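From: Enda Sheehan
To: Dindance members list
Subject: Re: House systems in the September study packet

Dear members,

A reply to the question copied below, which several of you have also raised with the Doherty Library desk.

> The packet asks us to cast all practice charts with whole sign houses,
> but the Cluven workbook still uses quadrant houses from chapter 3
> onward. My own chart moves two planets to a different house when I
> switch. Which placement should we write up, and will the readers at
> Veltberg accept both?

Please use whole sign houses for every chart submitted this term. In this system the rising sign becomes the entire first house, whatever the degree of the Ascendant, and each following sign takes the next house in order. The Midheaven is then marked as a point and may fall in the ninth, tenth or eleventh house, and sometimes further away at high latitudes.
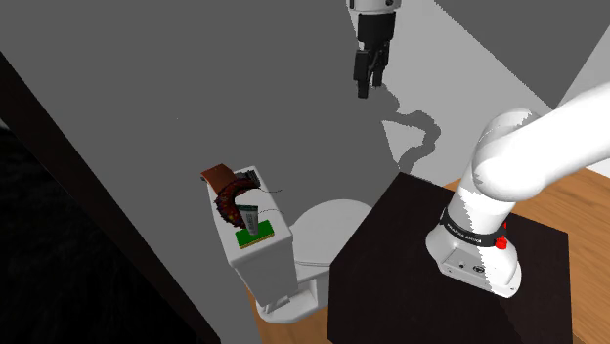
Robot arm and two-finger gripper, computer rendering.

Members who have already completed the Cluven exercises need not redo them. Write the whole sign placement in the main column and add the quadrant placement in the margin, with the name of the system used. The Veltberg readers will mark the main column only. A planet that changes house should be discussed once, under its whole sign position, with no more than 80 words on the difference.

Aspects are not affected by the choice of houses. The orb limits remain as printed: 10 degrees for the Sun and Moon, and 6 degrees for all other planets. Applying and separating aspects should be labeled as such.

Charts without a reliable birth time should be cast for noon and submitted without houses. Please do not estimate an Ascendant from appearance or temperament. The Moon's sign may be uncertain in these charts, and both possible signs should be listed where it changes during the day.

Corrections to the packet may be sent to me at the list address. Please keep the subject line unchanged so that replies stay in one thread.

With regards,

Enda Sheehan
Study Secretary, Dindance Astrological Society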